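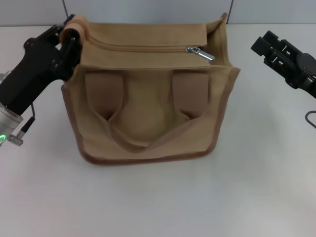
Tan canvas tote, brown piping, zip top. On the white table.

Home | Gallery | Bags | Repairs | Contact

Bag gallery, Bridcombe, updated 14th October

Quick page this time, only one up so far, rest to follow when I get a minute. This is the boxy one people kept asking about at the Bridcombe sale. Pattern is the Rundus, the square shape, cut a bit deeper than the old Barta so it takes a lunch box and a flask without a fight.

Few notes. Handles are wide flat straps, sewn down onto the front, and they flop forward in a loop when nobodys carrying it. Fine on the shoulder. Piping goes right round the front panel, corners and all. Those rounded bottom corners took me 2 goes, go slow and clip the binding first. Silver puller on the zip, bigger than I normaly use, easier with gloves on.

Canvas came from Ernar, end of a roll. Some 74 cm left over, enough for pockets or a small pouch. Not for sale sorry, but can make one up to order in the same sand colour while it lasts. Navy and green versions going up next, same pattern.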